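3. Prélèvement et analyse des graisses vieillies

J'en viens à la partie qui m'a pris le plus de temps, et que j'aurais volontiers expédiée en deux lignes si Moushumi Rathnayake, qui a relu la première version, ne m'avait pas demandé comment, au juste, je sortais la graisse des roulements. La question est bonne ! On lit beaucoup d'articles où la graisse « est prélevée » puis « est analysée », sans un mot sur l'endroit du roulement où on l'a prise, alors qu'entre la cage et le flasque on peut avoir deux produits qui ne se ressemblent plus du tout.

Les roulements viennent de l'atelier Navaratnam, où ils équipaient des moteurs de ventilation. Le plus ancien du lot avait tourné 3 777 heures. Tous avaient reçu au montage la même graisse au lithium complexe, la Skuneck, à base d'huile minérale, et j'ai gardé un pot scellé du même lot comme témoin (il a passé l'hiver dans un placard à température ambiante, ce qui n'est pas l'idéal, je le reconnais).

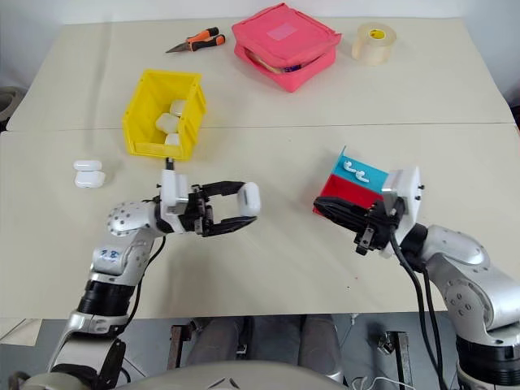 Pour chaque roulement, j'ai défini 3 zones de prélèvement : le bord intérieur du flasque, les alvéoles de la cage et la piste elle-même. La piste est de loin la plus ingrate. Il n'y reste parfois qu'un film brun, collant, qu'on ramène à la spatule en priant pour ne pas ramener de l'acier avec. Amândio Falcão m'avait conseillé de rincer à l'heptane et d'évaporer ensuite, et j'ai essayé, mais le rinçage sépare l'huile du savon et on perd l'information qui m'intéressait, à savoir le rapport entre les deux. Je suis donc revenu à la spatule, avec des échantillons minuscules et un peu de patience.

Côté infrarouge, j'ai suivi la bande des carbonyles, qui monte avec l'oxydation de l'huile, en la rapportant à une bande de l'huile de base qui ne bouge pratiquement pas. C'est une méthode classique et je n'ai rien inventé. Ce qui m'a surpris, en revanche, c'est l'écart entre zones d'un même roulement. Sur plusieurs pièces, la graisse du flasque donnait un spectre presque superposable à celui du témoin, tandis que celle de la cage était déjà franchement oxydée. Un technicien qui ouvre le flasque et juge à la couleur de ce qu'il voit là conclura que tout va bien... et remontera un roulement dont la réserve d'antioxydant est épuisée.

J'ai complété par de la rhéologie en oscillation, à 60 °C, sur un appareil Ellier à géométrie plan-plan. Les modules des échantillons de cage sont plus dispersés que je ne l'espérais. Botond Takács y voit l'effet du cisaillement, qui casse les fibres de savon bien avant que la chimie ne s'en mêle ; je penche plutôt pour un mélange des deux mécanismes, avec une part de ressuage que je ne sais pas isoler. Nous en avons discuté tout un jeudi après-midi sans nous mettre d'accord, et le lecteur trouvera nos deux interprétations dans la section suivante.
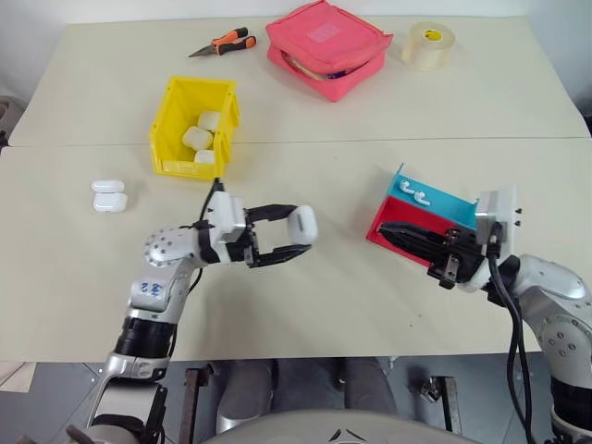
Figure 3

L'ouverture des roulements mérite elle aussi quelques mots, car elle pèse sur la qualité des prélèvements. Un flasque serti ne se retire pas proprement avec n'importe quoi : au tournevis, on plie la tôle vers l'intérieur et on pousse la graisse du bord dans la cage, autrement dit on mélange précisément les zones qu'on voulait distinguer. J'ai fini par adopter une pince à bec pointu, du genre de celle qu'on voit en figure 3 avec ses manches orange et noir. La pointe passe sous le rebord, on tire vers l'extérieur par petites prises successives, et le flasque vient sans que la graisse soit écrasée. Kasun Fakir, qui a les mains plus sûres que les miennes, s'est chargé des plus petits diamètres.

Reste la question du vieillissement en étuve, que beaucoup de laboratoires utilisent pour aller plus vite. J'ai mis du témoin en couche mince dans des coupelles en verre, puis je l'ai laissé à chaud pendant plus de 200 heures. Les spectres obtenus ressemblent à ceux des cages pour ce qui est des carbonyles. La rhéologie, elle, n'a rien à voir : la graisse d'étuve durcit, celle des cages s'assouplit d'abord. Rien d'étonnant si l'on songe qu'une coupelle ne tourne pas — mais j'avoue avoir refait l'essai avant d'y croire.

Shahnaz Samarakoon a proposé de passer les mêmes échantillons au banc Justar, qui chauffe et cisaille en même temps. Les premiers résultats sont arrivés en février, trop tard pour figurer dans les tableaux, et je me contente de signaler que la courbe de consistance y présente bien le creux observé en service. Les spectres bruts des prélèvements de cage sont donnés en annexe, y compris ceux de deux roulements que j'ai écartés parce que la spatule avait manifestement touché la piste.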